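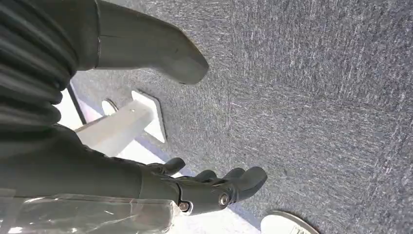 Robotic hand and forearm, with pivot bolts at the side of the hand.

Call for participants: Architecture, Games and Virtual Space
Residency and public program, Mosstead

Vuvura invites applications from architects, game designers, animators and writers for a residency on the built environment in interactive media. The residency runs through October and ends with a public program of talks and playable work at the Carretero building in Mosstead.

Theme

The working title is Thresholds. We are looking for projects that deal with doors, corridors, stairs, elevators and loading zones: the parts of a game world where one space hands over to another. Proposals may be historical, technical or speculative. Work on augmented reality is eligible if it can be shown indoors under fixed lighting.

Projects on full city generation are outside the scope of this call. They were covered in the previous edition, and the documentation is available from the Vuvura office on request.

What is offered

Places are available for 4 participants or teams. A team counts as one participant for all purposes, including the stipend. Each place includes:

A stipend of 500 dollars per week, paid at the end of each week
A desk in the shared studio, open from 8 a.m. to 9 p.m.
Use of the projection room, booked in half-day blocks
A license for Skullow, the level layout tool used by the studio, for the length of the residency
Travel to and from Mosstead by train or bus

Housing is not included. A list of short-term rentals is sent with the acceptance letter.

Technical conditions

The projection room seats 52 and has a flat floor. Work shown there must start without an operator and return to its opening state after a period of no input. Builds should run on Windows. Other systems are possible, but the participant brings the hardware. Skullow exports to common mesh formats – material settings are not carried over and have to be rebuilt in the engine.

Headset work is limited to one visitor at a time. Please state in the application how much clear floor the piece needs, in feet, and whether it uses sound. Network access in the projection room is wired only.

Who can apply

Applicants must be 18 or older and able to be in Mosstead for the full period. Students may apply if their school confirms in writing that the dates are free. No degree is required. Participants from earlier editions may apply again with a new project.

How to apply

Send a single PDF with the following:

Project description, one page
Floor plan or level sketch, any scale, with the scale marked
Up to five stills or a link to a video under three minutes
Short resume for each team member
Equipment list, separated into what you bring and what you need

Do not send builds at this stage. Shortlisted applicants will be asked for one in August and should expect a 37-minute online interview slot, including setup.

The call closes at noon on the last day of June. Applications are read in English, Italian or Spanish. Results are sent by email in September, and accepted participants have one week to confirm. Unconfirmed places go to the reserve list in order of score.

Participants keep all rights to their work. Vuvura asks for permission to show stills and short clips in the program booklet and on this site.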